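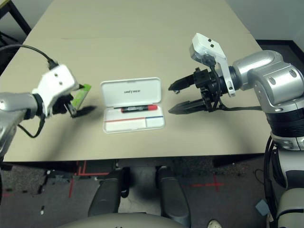 Eusebio Collado wanted it minuted that pens belong in the case and nowhere else, and I was happy to write that down – my own drawer is a disgrace.

Stationery tidy-up, notes from our December 2025 meeting

1. Pen cases
We talked for far too long about these! The white plastic ones with the hinged lid won easily. A marker lies flat in its own bit of the tray, and small things can go on the other side of the divider. We'll order 30 from Flotton, if they still do them. 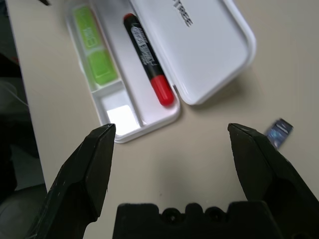

2. Markers
Black and red only for the planning boards, please. Green is fine for everything else (I lost that argument in July and I'm still cross). Ketico have quoted for 100, and I'm to ask Mäkelä for a price as well.

3. Loose bits
Anything small left on the tables goes back in a case before home time. Patmont's spare labels are in my cupboard, so come and help yourselves.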